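로봇 응용 실습 9주차 강의 노트
전자기기 섀시 취급 작업에서의 그리퍼 운용 기준

담당: Svenja Albers
실습 지도: Hauke Petersen, Aishwarya Mathew
최종 수정: 2026년 5월 3일

이번 주 범위

지난주에 다룬 위험성 평가 양식을 실제 작업에 적용한다. 대상 작업은 컴퓨터 섀시의 패널과 부품 주변에 그리퍼를 접근시키고, 잡고, 놓고, 물러나는 것이다. 조립 공정 전체를 다루지는 않는다. 나사 체결은 7월 집중 실습에서 따로 한다.

읽을 자료는 ISO 10218-1, ISO 10218-2, ISO/TS 15066, ISO 12100이다. 전문을 읽을 필요는 없고 강의 게시판에 표시해 둔 절만 읽어 온다. 정전기 관련 내용은 IEC 61340-5-1을 참고한다. 판본이 바뀐 규격이 있으므로 보고서에 인용할 때는 발행 연도까지 적는다.

1. 용어

산업용 로봇 규격에서 로봇과 로봇 시스템은 구분된다. 로봇은 매니퓰레이터와 제어기를 말하고, 로봇 시스템은 여기에 엔드이펙터와 작업에 필요한 장치를 더한 것이다. 그리퍼를 바꾸면 로봇은 그대로여도 로봇 시스템은 달라진다. 위험성 평가를 다시 검토해야 하는 이유가 여기에 있다. 학생 보고서에서 가장 자주 틀리는 부분이다.

위험원은 해를 끼칠 수 있는 잠재적 근원이고, 위험성은 해의 심각도와 발생 가능성을 함께 본 것이다. "위험성: 날카로운 모서리"라고 쓰면 감점한다. 날카로운 모서리는 위험원이다.

끼임은 손가락 링크 사이에서만 생기지 않는다. 손가락과 작업물 사이, 그리퍼 본체와 고정물 사이, 링크와 브래킷 사이를 각각 따로 적는다.

2. 작업물의 특성

판금 섀시는 로봇이 다루기에 까다로운 편이다. 평평해 보이는 면에도 구멍과 돌기가 있고, 얇은 판은 누르면 휜다. 강의에서는 다음 네 가지를 먼저 확인하도록 한다.

파지면. 손가락 패드가 온전히 닿을 평면이 있는지 본다. 패드 일부가 개구부에 걸치면 접촉 면적이 줄고 하중이 가장자리에 몰린다.

돌출부. 세워진 탭과 브래킷은 접근 경로에서 손가락 끝이 걸리기 쉬운 곳이다. CAD 모델에 돌출부가 생략된 경우가 있으므로 실물을 보고 높이를 잰다.

노출 부품. 기판, 방열핀, 커넥터는 접촉 금지 구역으로 지정한다. 접촉 금지 구역에는 여유 거리를 둔다. 여유 거리는 로봇의 위치 반복정밀도만으로 정하지 않고 작업물 고정 오차와 카메라 보정 오차를 함께 반영한다.

케이블. 늘어진 케이블은 모델에 없고 매번 모양이 달라진다. 작업 전에 묶거나 작업 영역 밖으로 옮긴다. 옮길 수 없으면 그 방향의 경로를 쓰지 않는다.

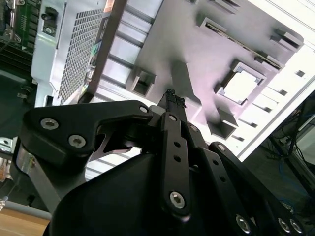

그림 1. 손목 쪽 카메라로 본 접근 단계. 손가락 끝의 패드가 구멍과 탭이 있는 섀시 패널을 향하고 있다.

그림 1을 놓고 각 조는 접근 경로를 검토한다. 손가락 끝 바로 위쪽에 사각 개구부가 있고 패널의 다른 위치에도 탭과 슬롯이 있으므로, 현재 방향으로 계속 전진해도 되는지부터 판단한다. 왼쪽 위의 기판과 그 아래 방열핀은 접촉 금지 구역에 넣는다. 오른쪽 어두운 배경의 케이블은 후퇴 경로를 정할 때 고려한다. 손목 카메라 영상만으로는 그리퍼에 가려진 부분을 판단할 수 없다. 가려진 부분은 "확인 불가"로 적고 외부 카메라나 육안으로 보완한다.

3. 접근과 후퇴

접근은 이송, 사전 접근, 최종 접근의 3단계로 나눈다. 이송 구간에서는 작업물 위의 가장 높은 돌출부보다 높은 경유점을 쓴다. 사전 접근점에서는 반드시 정지하고 영상을 확인한다. 최종 접근은 저속 직선 동작으로만 한다. 관절 보간 동작은 손가락 끝이 그리는 궤적을 예상하기 어려우므로 최종 접근에 쓰지 않는다.

후퇴는 들어간 방향의 반대로 한다. 손가락이 개구부 안에 들어가 있거나 탭 옆에 있을 때 옆으로 빼면 판이 휘거나 패드가 찢어진다. 비상정지 뒤의 복구도 같다. 자동 복귀 명령을 누르기 전에 손가락 위치를 눈으로 확인하고, 판단이 서지 않으면 지도교원을 부른다.

수동 모드에서 로봇을 움직일 때 툴 중심점 속도는 초당 250mm를 넘지 않는다. 이 값은 상한이며 실습 중 최종 접근 속도는 이보다 훨씬 낮게 설정한다. 조별 설정값은 작업 기록지 첫 줄에 적는다.

4. 파지력

파지력은 미끄러지지 않는 최솟값에 여유를 더해 정한다. 처음부터 최대 출력으로 잡고 줄여 나가는 방식은 허용하지 않는다. 시험은 폐섀시에서 먼저 하고, 판에 자국이 남으면 그 값은 쓰지 않는다.

패드는 매 실습 전에 닳음과 이물질을 확인한다. 링크와 브래킷의 나사는 풀림 표시선을 기준으로 본다. 표시선이 어긋나 있으면 그 자리에서 조이고 넘어가지 말고 점검표에 기록한 뒤 조교에게 알린다. 그리퍼 나사의 조임 토크는 제조사 설명서의 값을 따른다.

전원이 끊겼을 때 그리퍼가 물체를 놓는지 유지하는지는 제품마다 다르다. 실습실의 Muvent 그리퍼와 Riladow 그리퍼도 서로 다르게 동작하므로 자기 조 장비의 동작을 직접 확인하고 적는다.

5. 정전기와 전원

섀시 작업 전에는 전원 케이블을 분리하고 잔류 전하가 빠질 시간을 둔다. 전원공급장치 케이스는 열지 않는다. 사람은 손목 접지대를 착용한다. 다만 로봇이 움직이는 동안 접지선이 작업 영역을 가로지르면 안 된다. 셀에 들어가 손으로 작업할 때 연결하고 나올 때 분리한다.

그리퍼 패드의 재질도 확인 대상이다. 절연성 패드가 기판 가까이에서 마찰되면 전하가 쌓일 수 있다. 재질을 알 수 없는 패드는 기판이 노출된 섀시에 사용하지 않는다.

6. 기록

작업 기록지에는 날짜, 조, 그리퍼 모델과 패드 종류, 속도와 파지력 설정, 프로그램 버전, 이상 사항을 적는다. 이상이 없으면 "이상 없음"이라고 쓴다. 빈칸은 점검하지 않은 것으로 처리한다. 프로그램을 고쳤으면 바꾼 경유점 번호를 남긴다.

접촉 사고는 손상이 없어 보여도 모두 적는다. 지난 학기 기록 1260건을 정리했을 때 접촉으로 분류된 것이 17건이었고, 그중 9건은 후퇴 동작에서 나왔다. 경로를 짤 때 접근만 꼼꼼히 보고 후퇴는 복사해 쓰는 조가 많았다.

7. 과제

그림 1의 상황에 대해 위험원 목록과 접촉 금지 구역 스케치를 작성한다. 스케치는 손으로 그려도 된다. 각 위험원에는 해당하는 사람 또는 물건, 예상되는 해, 감소 조치를 적는다. 감소 조치는 ISO 12100의 순서대로 본질적 안전 설계, 방호 조치, 사용 정보 순으로 검토하고, 앞 단계를 적용하지 못한 경우 그 사유를 쓴다. "주의해서 작업한다"는 감소 조치로 인정하지 않는다.

분량은 두 쪽 이내이며 조별로 한 부를 제출한다. 규격 문구를 그대로 옮긴 부분은 인용 표시를 한다. 질문은 Aishwarya Mathew에게 게시판으로 보낸다.

다음 주에는 각 조의 경로를 셀에서 저속으로 돌려 본다. 긴 머리는 묶고, 끈이 달린 옷은 입지 않는다.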